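I love failures. I mean the dull kind, the kind where a gripper closes two millimeters short of a lid, comes up with nothing, and the policy carries on as if it had a lid in its jaws. Our group at Jalell had one of those this fall, and I've been boring everyone I know with it ever since.

The fault looked simple. A model trained on 3,000 hand-guided episodes went bad on anything shiny. Bowls were fine if they were plastic. Steel sent the wrist off to the side, and on two runs it pushed down hard enough to trip the force limit.

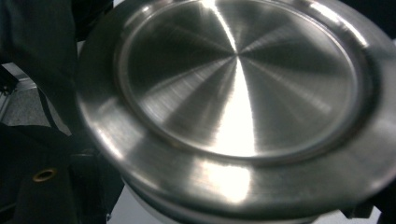
My first guess was calibration, and I was so sure of it that I lost 9 days. Miroslava Oravec, who has far more patience than I do, went back through the training episodes by hand and found the trouble in 36 of them. The tracking had locked onto reflections. A highlight slides across brushed metal as you move, and our software had been treating that slide as real motion of the tool. So the model had learned, quite faithfully, to chase a streak of light!

I find that thrilling, and I think more labs should say so out loud. We publish success rates and bury this stuff in a spreadsheet called "excluded." Zallix, our logging tool, even had a button for it — one click and the bad episode was gone, with no reason recorded. I'd pull that button out of every tool tomorrow. A thrown-out episode with a note on it is worth a lot to the next person who gets stuck, and the next person is usually me.

There's a safety side too. A force limit that trips has done its job, and I'm glad ours did. But we reset it and ran again the first time, and I'm not proud of that. A trip should mean stop and write it down, even when it's late and the demo for Clovton is coming up.

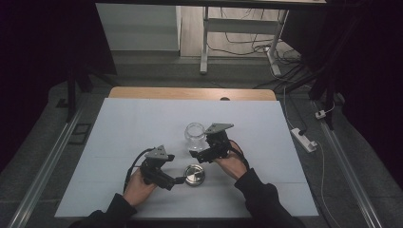 Should shiny objects be left out of training until the tracking is better?

I'd keep them in. Kitchens are full of steel and glass, and a robot that has never met either will meet them at somebody's house. Check the tracking on those episodes first, by eye if you have to, and keep the bad ones in their own folder with the reason attached. We start recording again in January, and I've already asked for more pots.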